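Signature thickness for a first hand-bound book?
Oratile Van der Merwe, April

I'm binding my novella as a giveaway prize. It comes to 68 pages. Should I fold it all as one signature or split it up? 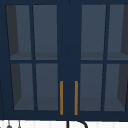 Premport
Split it. Four sheets per signature gives 16 pages, so five signatures hold 80 and you get some blanks at the ends. Check the grain before folding.

Risgate
i just stapled mine

Jundon
Agree with Premport. Use waxed linen thread and let the spine glue dry overnight under weight. I let mine sit for 40 minutes once and it warped.
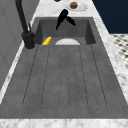 Kitchen sink and drainboard

Last updated: April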